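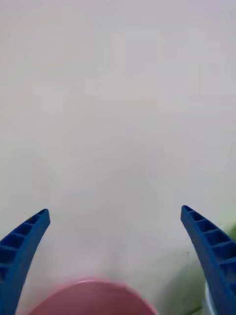

Pale grey, close up.

Ukwood travel mug – lid seal gone already?

mirsad_r
Bought the Ukwood 300 ml travel mug in April and the lid has started weeping round the drinking hole. Only a dribble, but it's enough to ruin a shirt on the train. I hand wash it every time. Anyone else had this, or did I get a duff one?
Mirsad Radulović

teapot_lane
Mine did that. Pull the silicone ring out with a teaspoon handle and look for tea gunk behind it. Mine was disgusting under there!

kettleon
Had mine 17 months, in the dishwasher nearly every night, not a drip. I reckon people screw the lid on squint and then blame the seal.

mirsad_r
I can screw a lid on, thanks. Ring's out now and there is a brown line all the way round, so teapot_lane may be on to something. Soaking it overnight.

Furtuna_fan
I gave up on Ukwood and got a Stukis. Heavier, but I've chucked it in my bag upside down and the book next to it was fine. Before that I had a Furtună, lovely mug, lid like a sieve.

kettleon
The Stukis keeps coffee warm for an hour if you're lucky though. I'd rather have the odd drip than cold coffee.

Furtuna_fan
An hour? Mine's still too hot to gulp when I get to work, and I leave at 6 – are you leaving the flap open?

teapot_lane
Malov do spare rings, by the way. I bought the small size and it fits the Ukwood, bit stiff the first few goes.

mirsad_r
Soaked it, put it back, still weeping a bit on the left side. Going to try the Malov ring. Which colour did you get, the clear or the black?

Contact us | © Mug & Flask Forum | Back to top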